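Okay, sat through the whole council meeting last night so you lot don't have to. Short thread on the Wallavik Street levy, 1/ and however many this ends up being.

Quick catch-up if you're new. Back in July, council voted to put a parking levy on every business along Wallavik Street, $200 a bay, to pay for the new footpaths and the bus shelter outside Villa.

The traders went off their heads, as you'd expect. They got a petition up with 1,993 signatures, and I reckon half of those came off the counter at Villa, where you couldn't buy a coffee without having a pen put in your hand (I signed, for the record).

Then the provincial tribunal had a look at it. Decision came out October 23, 2018 and it says council had no power to charge the levy under the section it used. Wrong section! You can levy for parking works, but a bus shelter isn't parking works, and footpaths only count if they're right next to the bays.

So last night was meant to be the "what now" meeting. Cr Hendrik Kekana moved to refund everyone who'd already paid. That's 203 bays' worth, and a fair chunk of it has already gone to Gremov for the concrete.

Staff reckon the refund has to come out of the reserve. Kekana asked how much would be left in the reserve afterwards and the answer was, word for word, "we'd need to take that on notice." The groan from the gallery was something else.

There was a long break at this point while they went off to get legal advice. I ate a muesli bar.

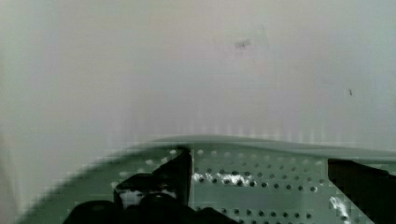
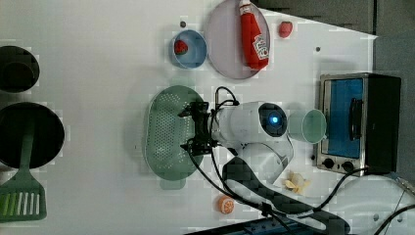 Anyway, back they came and the refund passed, with only 2 against. Cheques go out with the next rates notice, so if you run a shop down there, check your mailing address is right with the front desk.

The bus shelter is the bit I'm cranky about. It's been "deferred", and the stop outside Villa is the one all the oldies from the Midis flats use. They've been standing in the rain there for years, and I can't see it getting any better this winter.

I asked at question time whether the shelter could go in the regular capital budget like every other shelter in town. Mayor said put it in writing. So I'm putting it in writing! Will post the letter here tomorrow, and if you want your name on it, reply with your street.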